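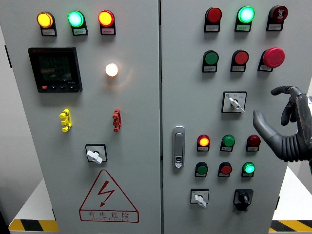

What should a beginner learn first on a control cabinet door?

Start with the lamps, and look at them before you look at anything you can press or turn. A lamp tells you something about the state of the equipment, but only once you've read the label under it and checked the drawing that goes with the cabinet.

Lasmont Workshop News, issue 200
2018-10-30
Getting to know the cabinet front

We love a good cabinet door here at Lasmont. Give us a light gray panel with its pilot lamps lit and a meter ticking over in the corner, and we will happily stand in front of it through an entire coffee break. So this issue's workshop page goes to the panel front, the part everybody sees and plenty of people never get properly introduced to.

Color comes first, and it is where most beginners get overconfident. Amber, green and red across the top of a door look so much like a traffic light that people read them as one (we've all done it!). On a lot of distribution cabinets a row like that has nothing to do with stop and go. It can be three phase lamps, one per phase, and all three being lit together is exactly what you'd hope to find. On another cabinet the same colors could mean running, stopped and fault. The label settles it, and if the label is too small or too worn to read, the drawing does. Please don't guess from the color alone.

Lamps fail too. A dark lamp might mean the circuit is off, or it might mean the lamp has simply quit, and from the front of the door those look identical. If the panel has a lamp test, use it. If it doesn't, a dark lamp proves nothing, and you go on to a proper check with a proper instrument before anyone treats the circuit as dead.

Then there's the digital meter, our favorite! Most of the multi-line power meters we get asked about show volts, amps and a few other readings on rotating pages, with small buttons under the screen to step through them. Beginners tend to write down the number and forget the page it came from. We had a practice sheet come back with 2,767 written in the box for voltage, which gave us a nice long conversation about energy totals. Write the unit first, then the number. And look up the transformer ratio while you're at it, because a meter that was never given the right ratio will show you a very tidy wrong answer all day long.

Buttons next. Momentary push buttons usually come in pairs, green to start and red to stop, and the mushroom-head emergency stop has a shape you can find with the flat of your hand. Learn where it is before you touch anything else on the door. Learn how it resets as well — some twist, some pull, some need a key — and remember that releasing it should never start anything moving by itself.

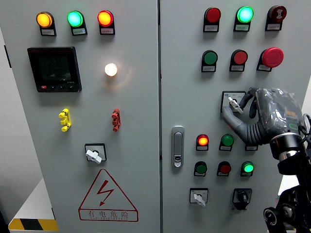
A reader wrote in after the April issue that selector switches deserved a page of their own, and that in years of panel work the mistake seen most often was a lever left halfway between positions. The same letter asked us to tell people to turn the lever until they feel it settle, take the hand away, and then read the position again from straight in front, where the pointer can't fool you.

We agree with every word, and we tried it on the bench that same afternoon. Rotary selectors have a lovely positive feel when they're healthy. You turn, there's a little resistance, and then the detent takes over and pulls the lever home. A switch that feels mushy, or that can be coaxed to rest between marks, goes on the repair list. The same goes for a lever that's loose on its shaft, as it can point at one position while the contacts are sitting in another.

Have a look at what else the switch affects before you turn it, too. With a local/remote selector, going to local may hand you control of something that a person in another room thinks they are running. Call them first. It takes a moment and it is good manners besides. 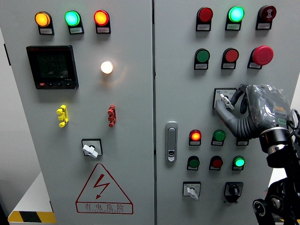 Once the lever has settled, go back to the lamps and see what they say now. We teach it as a loop: read the door, make one change, read the door again. One change at a time is slow at first, and people do get impatient with it, but it makes fault finding so much easier later on. If you turn a selector and press a start button in one flourish and the buzzer goes off, you have two suspects when you could have had one.

Keep your log as you go. Ours has a column for the lamps, one for the meter, one for selector positions and one for remarks, and the remarks column is always the best reading. Pencil is fine. Neat handwriting is a bonus!

A word on the red triangle with the lightning bolt. Whatever language is printed around it, it means live electricity, and it applies to whatever sits behind the door. Everything on this page is about the outside of the cabinet. Opening one up is for qualified people working to their site's isolation procedure, and we cover that in the Pirkum course, with locks, tags and a great deal of patience.

Blank log sheets are back in stock at the Irell counter, in pads of 200, and the label charts have been reprinted in larger type. Next issue we're on to terminal blocks and test connectors. Send your questions in as soon as you like, the muddier the better.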